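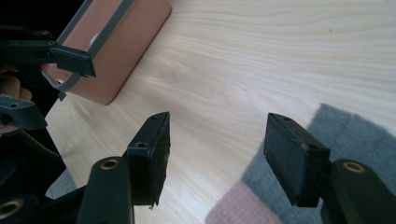 Tabletop

A tabletop is the flat upper part of a table, and the reason the rest of the table exists. The term covers any horizontal slab meant to hold things at a useful height, including those on desks, workbenches and kitchen counters, although people in the counter trade tend to object to being included. Tabletops are made of wood, stone, glass, metal, plastic and, in the budget range, a photograph of wood glued to sawdust.

Contents
1 Shape
2 Materials
3 Edges and corners
4 Holes
5 Care and damage
6 See also

Shape

Most tabletops are rectangular. Rectangles are easy to cut, easy to ship and easy to push against a wall, where many of them spend their lives. Round tops are said to make all diners equal, a claim usually made by whoever is sitting farthest from the kitchen door. Square tops seat 4 people in comfort and become awkward when a fifth arrives.

Extending tops go back several centuries. The common kind hides a spare leaf under the main surface or, more often, in a closet, where it warps a little each year until it no longer fits. Makers in the town of Curkero sold a top that folded in three directions. Surviving ones are nearly always found folded, and owners are reluctant to try.

Materials

Solid wood is the traditional choice. It moves with the seasons, growing wider in damp weather and shrinking in dry, and a good maker fastens it to the base with slotted brackets or wooden buttons that let it slide. A less careful maker screws it down tight and hears about it in March. Oak, maple, beech and walnut are all common. Pine is cheaper and keeps a complete record of everyone who has done homework on it.

Veneered tops have a thin skin of good wood over a core of something else. The method is very old and was once a mark of luxury, before it was discovered to be a mark of thrift. A well-made veneered top stays flatter than a solid one. It can be sanded lightly once, and a second sanding tends to reveal the core.

Laminates copy wood, stone or, for a period best passed over quickly, woven linen. The Flevik company offered 334 laminate patterns at its peak, of which around 20 were beige. Glass tops show fingerprints from above and knees from below. Stone tops last longer than the floors under them, sometimes by a matter of minutes.

Edges and corners

The edge is the part of a tabletop that people touch most and think about least. A square edge looks crisp and digs into the forearm. A slight rounding, called an eased edge, solves this at almost no cost. The wider bullnose edge is kinder still, and gives the top the look of a bar of soap that has been used once.

Corners follow the same logic, at hip height. Rounded corners became standard in schools well before they did in homes, where families were expected to learn by walking into them.

Holes

For most of its history a tabletop had no holes in it, and any that turned up were blamed on beetles. The electric lamp changed this. Office desks began to carry a round opening, usually near the back edge, through which a cord could be dropped out of sight. A ring or liner called a grommet keeps the cord from rubbing against the raw cut. Many come with a plastic cap, which is lost within the first week.

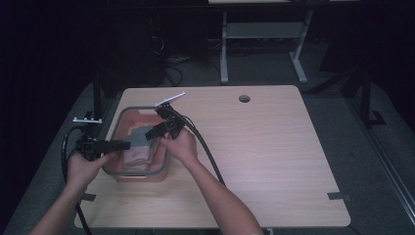 A light wooden tabletop with a small grommet hole near the middle of the far edge.

The placing of the hole is a matter of some dispute. One in the center of the back edge suits a single user and pleases the eye. One in each rear corner suits more equipment. The Jenus desk line settled the question by drilling all three positions, and was praised in the trade for its airflow. Pens, paper clips and small coins find these openings without help.

Care and damage

Wooden tops are finished with oil, wax, varnish or lacquer. Oil is easy to repair and needs repairing. Varnish resists most spills but holds on to scratches. White rings left by hot cups are moisture trapped in the finish, and there are at least 100 home cures for them, several involving mayonnaise -- one or two of these are said to work.

The Sanna coaster, a cork disk with a weighted rim, was sold with the promise that a ring would never form again. It left a ring of its own, slightly larger.

See also

Table leg
Trestle
Drop-leaf table
Coaster
Wood finishing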